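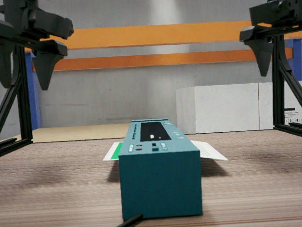
Simulated bench, two arms, teal instrument on a printed sheet.

Home | Teams | Open roles | Apply | Contact

Manipulation software engineer, Dirnon

We have read plenty of ads promising robots that can do anything. Ours can't, and we would like to hire someone who doubts the numbers, ours included.

You would own the planner and the evaluation code for Bawa, our two-arm bench stack. It scores well in simulation. We ran 840 simulated trials in April and believe 319 of them. The rest passed on a success check that was far too kind — a gripper near the object counted as a grasp.
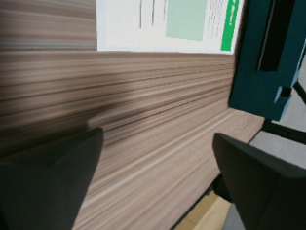 SOFTWARE / PERCEPTION AND PLANNING

The close view is what the perception code has to work with: wood grain, small print it can't read, and part of an object. Pose estimates from views like this drift, and the planner trusts them anyway. Fixing that is the first job.

You should write solid C++ and Python, and have debugged a controller on real hardware. Papers are fine. We'll ask what broke.

Send a resume and 300 words on a benchmark you stopped believing to Janaína Coutinho. Sotiris Tsoukalas runs the technical interview, on your own code. The job is in Plemden — no remote option for the first 100 days.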